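Hukby Open Day

The Hukby Open Day is an annual demonstration event held by the Hukby manipulation laboratory in Flandidden. It presents current work on recording human hand motion for use in robot control. The most recent edition took place on 11/13/25 and admitted 122 visitors in 11 groups.

Background

The laboratory first opened its recording area to outside visitors in a January session run for suppliers. The public format was introduced by Giang Lâm, who heads the handling program, and replaced an earlier series of lectures. Funding comes from Dament, a maker of packaging equipment, and from the Huỳnh endowment.

Demonstration format

Each group spends 23 minutes at the recording station. An operator wearing a gripper device on each hand carries out a handling task on a flat work surface while a member of the staff gives a commentary. The devices are strapped over the back of the hand and leave the fingers of the operator free to touch the object. Each carries an angled metal plate fitted with white reflective spheres, which serve as markers for optical tracking.

Tasks are drawn from a list of 14, most of them involving soft or deformable goods. Plastic bags are used often, as their shape changes under light pressure and their position is hard to describe with a rigid model. In one task the bag holds a crumpled green material and has an arrow outlined in black on its surface. The bag is set on a foam board, with the arrow pointing toward the operator, and one hand is placed to its left and the other on its lower left part.

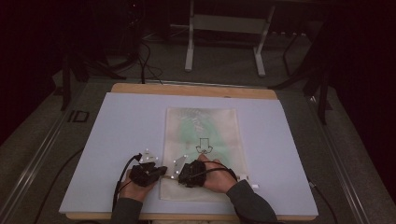 Visitor access

Groups stand behind a line on the floor and may not enter the recording area during a task. Reflective jewelry and safety vests must be removed or covered, as they can be mistaken for markers. Questions are taken between tasks. Visitors do not wear the devices, but an unpowered pair is available for handling at the exit table.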